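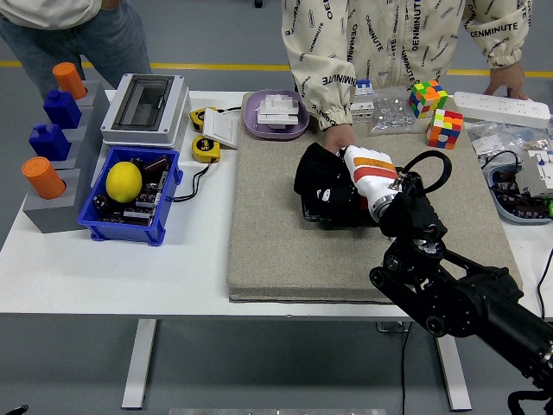

Meet the Ernus Arm

A robot arm is a machine that can reach, hold and move things. The Ernus is a small one, made to sit on a table. It comes as a kit from a company called Vikudness, and it is sold to schools, clubs and libraries. This page tells you what it does and what you would need to try one.

What is it made of?

The arm has stiff parts called links. Links are a bit like the bones in your own arm. Between the links are joints, and inside each joint is a motor. Engineers call a motor like this an actuator. When the actuator turns, the link moves.

At the end of the arm is the gripper. It closes on an object and holds it. In our picture the arm is black, and its gripper has hold of a white spray bottle with orange and red stripes. A person is holding the bottle too, from the other side of the table.

Why is a spray bottle hard to hold?

Pick up a bottle at home and look at your fingers. You bend them to fit the shape, and you squeeze just enough. If the bottle starts to slip, you feel it and squeeze more. You do all this without thinking.

A robot has to be told, or has to learn. A bottle is wide in some places and narrow in others. It can be upright, lying down or tilted. Each of those needs a different way of reaching.

Other objects have their own problems. A lemon can roll away. A puzzle cube has flat sides, so it is easier, but it can twist while you hold it. A clear plastic bag of metal nuts changes shape every time you touch it.

How does it learn?

With the Ernus, you start by moving the arm yourself. You use a hand control to steer it to an object, close the gripper, lift and put the object down. The computer saves each move. One saved try is called a run.

The teaching book has 86 short activities. The first ones use only one object. Later ones ask you to pick the right object from a crowded table.

Benedetta Grasso teaches the after-school robot class at Hawthorne Library. Her group has had an Ernus since August.

"The children want to start with the cube," she says. "I let them, and then I give them the bag of nuts. They drop it a lot. Then they begin to talk about where to grab it, and that is the lesson I wanted."

What is good and what is not so good?

The arm is strong enough for the things in the book, and the joints move smoothly. The hand control is easy for small hands. The book uses clear drawings.

The cables are long and need to be kept out of the way. The computer program, called Kirevach, is slow to open. You also need a large table, and the box does not come with any objects to pick up.

Staying safe

Ask an adult to plug in the arm. Tie back long hair. Keep your face away from the joints when the power is on. Learn where the stop button is before you begin.

Who can use it?

The kit is for children from age 8, with an adult in the room. It works best with 2 children at a time, one to steer and one to set out the objects.

Words to know

Actuator: a part that makes a joint move.
Gripper: the part that holds things.
Link: a stiff piece between two joints.
Run: one saved try at a job.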